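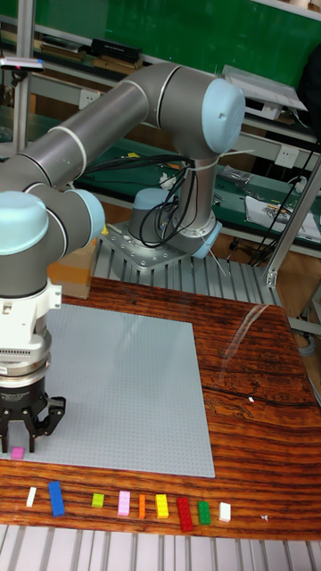
Maham Bangash wrote after the last post to ask why I keep recording the same two placements when the policy already gets the brick to the plate. Her view is that the hours would be better spent on new layouts, and that a learner trained on one corner of one plate will know one corner of one plate.

She is right about the second part. The first part needs a longer answer than I gave her by mail, so it goes here.

Print
E-mail this post

The task has been cut down a good deal from what I described in the spring. There is a gray studded baseplate on the table and a row of bricks along the near edge. The arm takes a brick from the row, carries it to the near-left corner of the plate and lets go. Then it does the same with a small white brick, which goes next to the first. Pink goes first. An episode is one brick, from the open gripper over the row to the open gripper clear of the plate. Everything in between is logged at the same rate, joint angles and finger width included.

As of 7/6/20 the set holds 1,006 episodes. Of these, 125 are marked as failures and kept. I used to throw failures out at the end of each session. I stopped after comparing 2 training runs that were the same in every setting except that one, and the run that could see the failures (with the label attached) was better at noticing that a brick was sitting on top of the studs without being seated. It was no better at placing. I had hoped for more.

The reason for the repeats is the last few millimeters. Carrying a brick across the table is easy to learn. A coarse set of examples covers it, and mistakes on the way are repaired on the way. Seating is different. The studs give the brick a small window, and outside that window the brick tilts, rides up on one side or gets pushed along the plate. If the examples of that phase are few, the model averages them, and the average of two good approaches can be a bad one.

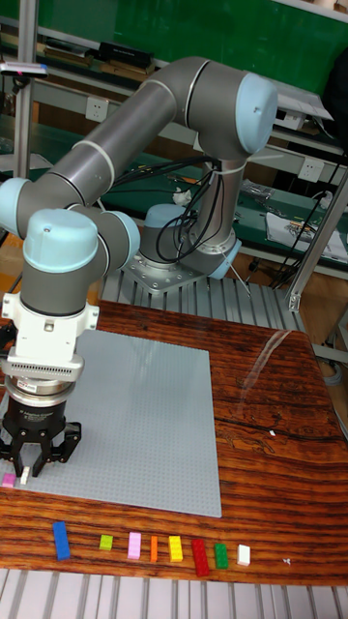
So a full episode spends most of its samples on travel, which the model has enough of, and very few on contact, which it is short of. I tried weighting the contact samples more heavily in training. It helped up to a point and then the model began to hover. It would come down to just above the studs and make tiny corrections until the time limit. Hovering scores well on a per-sample loss and places no bricks.

What worked better was recording short episodes that begin close to the plate. The brick is already in the fingers, the arm is put at a random small offset from the target, and the recording covers only the descent and the release. I call these stubs in the log. They are dull to collect. A stub is over almost as soon as it has started, and resetting takes longer than recording.

Some notes on how the offsets are chosen. The first version drew them evenly from a box above the corner. That gave too many easy starts near the middle and almost none where the brick arrives turned a little on its vertical axis, which is the case that fails most. The present version draws rotation first and position second, and it refuses a draw that is too close to any of the last several. The script that does this is called Nolent. It is short and I will put it up once I have taken my own paths out of it.
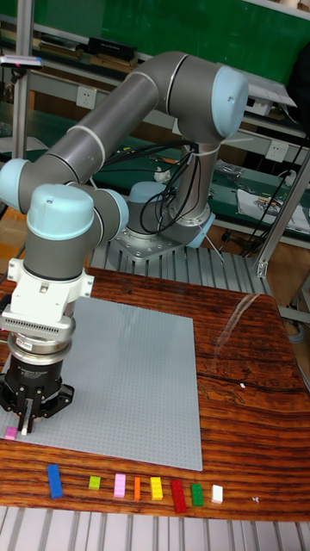

The grip itself also needs variety. If the fingers always close on the middle of the brick, the model never sees a brick held near its end, and then at run time one gets held near its end anyway. Nolent now asks for a shifted grip on a share of the draws. I do this by hand, by moving the brick in the row before the pick, and I write the shift down. Measuring it from the camera would be nicer. The calibration is good enough for travel and not for this.

Labels are the other cost. Each episode gets an outcome (seated, not seated, dropped, aborted) and a note of which brick it was. I enter these at the end of each episode. Entering them in batches from the video was faster, but the difference between seated and almost seated does not show up at the resolution I save. A fingertip on the brick settles it. About a third category, "seated but neighbor moved," I am undecided. It only comes up on the second brick, when the first is pushed loose as the second goes down. At present these go under failure with a comment, and the comments are not uniform, so someone will have to read them later.

The format is still Caltov. I looked at moving everything to Hokanell for the faster random reads and may do it in September. The converter loses the per-sample finger width unless it is stored as a separate track, and I would like that fixed first.

To return to the question about layouts: yes, they are needed. My plan is to hold the row and the plate where they are until the second placement works as often as the first, then move the target corner, then move the plate. Changing all of it together would leave me with a bigger set and no idea which part of it was thin. 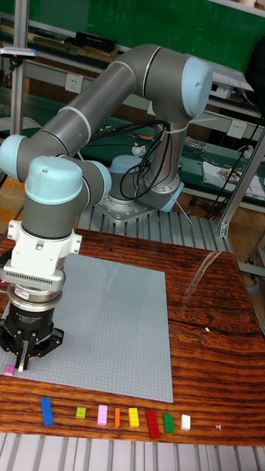

Settings for the next batch

Stubs and full episodes in equal number, alternating, in 2 blocks with a homing run between them. White brick only. Finger opening on release reduced one step, to keep the fingers off the first brick. Rotation draws widened slightly on the side where the failures cluster.

Bukhari stays on as the evaluation script, with the same seeds as before, so the numbers can be set next to the old ones. Results when there are any.

Print
E-mail this post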